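Section 5. Packing the kit away

Use this section when the Velley nail-care set is going into storage or being sent back to Starken. Keep the original brown box and its white foam inserts. The inserts are cut to fit this box and are not sold separately.

Before you begin

Work on a table with room beside the box for all the loose items. A tablecloth or towel keeps small pieces from rolling away. Wipe the files and the dust brush with a dry cloth. If any item has been washed, leave it out for 2 hours before packing.

CAUTION: The jaws of the cuticle nipper are sharp. Close them before you pick the nipper up, and keep it out of the reach of children.

5.1 Preparing the box

1. Open the box and lay it flat, with the open side up.
2. Check that the foam inserts are standing along the walls. The long insert with the stepped notches goes on the right.
3. Lay the frosted plastic panel on the left side of the box. Do not push down on the center, where the three small holes are.
4. Set the accessories on the table to the right of the box.

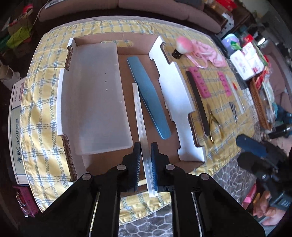 Fig. 13. Box open with the panel on the left and the teal-blue file in the middle. Accessories on the right.

5.2 Loading the accessories

1. Place the teal-blue file in the middle of the box. It can lie at an angle for now.
2. Add the black file next to it. The two files may touch.
3. Put the toe separators in side by side. Do not fold them - the foam keeps the crease.
4. Wrap the cuticle nipper in a piece of soft cloth and place it at the lower end of the box, with the jaws pointing toward the wall.
5. Put the dust brush in last, bristles up.
6. Straighten the files and close the lid. If it does not close flat, take out the brush and turn the handle the other way.

NOTE: Thin white foam strips can come loose when the box is opened. Press them back along the wall. Do not use glue.

5.3 Storage

Store the box flat in a dry place below 31 °C. Do not stack anything heavier than 5 pounds on top of it.

For a missing insert or a damaged panel, write to Gaetano Bassi at the Starken parts desk and give the kit name and the date of purchase.

Section revised 7th November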